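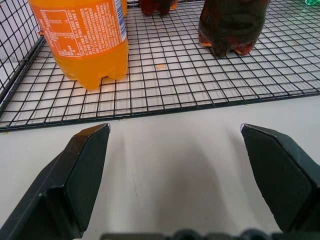

When a robot arm drops a bottle, everyone in the room looks at the floor, and I have come to think that is the wrong place to look. I have spent the better part of two years around a bench where an arm takes soft drinks off a shelf and puts them back again, and in that time I have seen far more attention paid to the mess than to the minute before it. The shelf is black wire mesh, with a rim along its near edge that stands between the gripper and the drinks, and the bottles rest on those rounded, lobed feet that fizzy drinks seem always to come in. One is bright orange, others are dark as strong tea, and all of them look as simple to pick up as anything in a kitchen. I would ask you to keep that rim in mind, and those feet, as they are most of my argument.

The incident I want to write about was a small one, and I should say so at the start so that nobody reads on hoping for an ambulance. In September, at the Nernbridge workshop, an arm running the Cudier control software closed its fingers on a full bottle of cola, began to lift, and caught the base on the edge of the shelf. It did not stop. It went on pulling for what the log says was 5 seconds, which is a very long time if you count it out loud, and the whole shelf came forward with it. The bottle slipped, the shelf tipped, and three more bottles went over the front of the bench. Asanka Chowdhury had been leaning in to see why the motor sounded strained, and the corner of the shelf caught him across the back of the hand. He had a plaster, a cup of tea and a sticky pair of shoes, and he was back at work before lunch.

You could very reasonably leave it there, and most people wanted to. The first note in the fault book said "dropped object, cola, floor mopped", and I remember reading it and feeling rather fond of whoever had written it, as I have written a good many like it myself. But it is a poor sort of note. The dropping was the last thing to happen and quite the least interesting. What matters is that a machine met something solid, felt it (for it does feel it, in its fashion, through the current in its motors) and carried on as though strength were the answer.

Anjana Cassim was the one who went back to the log, and I am grateful to her, though she was thoroughly unpopular for a week. She found that the limit on pulling force had been raised during the summer. Nobody had been careless about it, exactly. The arm had been stopping too often. It would brush the mesh, decide it had hit something, and freeze with its fingers open until a person walked across and pressed the button. If you have ever had a smoke alarm over the toaster you will know just how this goes. The first time you fetch the chair and check the kitchen. By the tenth time you take the battery out and promise yourself you will put it back after breakfast.

So the limit went up a little, and the stops became fewer, and the figures looked splendid. The arm had made 887 lifts since the change without a reported fault, and that number had been read out in meetings with real pride, including by me. Anjana's question was how many of those lifts had scraped the rim on the way out. The answer was 123. Every one of them had been marked as a success, as the bottle had ended up where it was supposed to go.

I have thought about those scrapes a great deal. They were warnings, freely given, and we had arranged matters so as not to hear them. I don't believe this is peculiar to our bench. I have visited other people's labs and warehouses, and been shown their figures by kind and clever hosts, and there is nearly always a column for "picked" and a column for "dropped" and no column at all for "picked, but I didn't like the sound of it". My grandmother, who drove a bus, would have had a great deal to say about a driver who counted only the journeys that ended in a ditch.

Now, there is an argument on the other side, and it deserves a fair hearing. The people at Rendari, who built our gripper and have been patient with us throughout, put it to me very politely over the telephone. A robot that stops at every touch is useless, they said, and a useless robot gets switched off, or worse, gets fiddled with by people who don't understand it. They are right about that. A wire shelf is an awkward thing to work over, a full bottle is heavy, and some contact has to be allowed or you will never get a drink off the shelf at all. I would not want the old limit back as it was. I drank a lot of cold tea in those months, walking back and forth to that button.

What I would want is for the change to have been treated as a safety matter from the beginning, and written down as one, with a name beside it and a day set aside to look at it again. If a joiner took the guard off a saw to get through an awkward bit of timber, we would expect him to tell the others in the shop. A number in a settings file is a guard too, and it troubles me how much easier it is to take off. It makes no clatter when you set it down on the bench. Asanka leaned in that morning trusting in a limit that had been gone for weeks, and he had every right to trust it – it was still printed on the card taped to the wall.

I would also like us to be a bit more grown-up about the word "minor". It gets used to describe the injury, and then, without anybody quite deciding it should, it starts describing the cause. A graze on the hand is minor. An arm that does not stop when it is snagged is the same fault whether it is tugging at a shelf of pop or at somebody's sleeve, and the size of the plaster tells you only who happened to be standing where.

We have made some changes. The force limit now depends on the part of the lift the arm has reached, so that it is gentle while the base is anywhere near the rim and firmer once it is clear. The arm goes straight up a good way further before it comes back, which has made it slower, and I have heard some grumbling over that. The shelf is clamped. Scrapes go in the book, in a column of their own, in Anjana's very upright handwriting. Mr Wickramasinghe, who runs the workshop and pays for the drinks, has asked that any change to a limit be read aloud at the morning meeting, and although people rolled their eyes at first, I notice that they listen.

There were two entries in the scrape column when I last looked. I stood and read them both through twice, and then went to ask what had been done about the second.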